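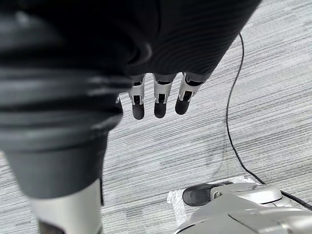

*Hand with sleeve, hanging over the carpet. Cable on the right.*

May, 10:40. Trial of the Girkus hand, the rental kit from Drarngate. The offer is for 5 months, with the fabric covers and one service visit included. I write down what I find before we answer them.

Mounting was quick – the manual from Bajpai is better than I expected. The covers I like less. The ribbed fabric makes folds, and I must learn if these folds limit the wrist. Log of this run is no. 291.
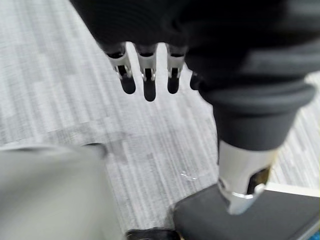
*Thumb tip against the dark gray pad, fingers free.*

To check for the thumb:

- tip force, 3 runs with the same grip
- play in the joint, by hand, power off
- if the sleeve moves up after many cycles

The price list counts fingertip pads as wear parts. Plovia sold us such pads separately last year, so please compare before we order.

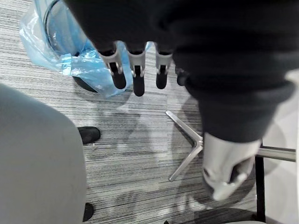

I also asked Drarngate if the covers can be washed, and how long a replacement takes. They answered only the second question: 5 working days. For us this is acceptable – but I want a spare cover in the kit from the start. Still open: who pays for the transport back.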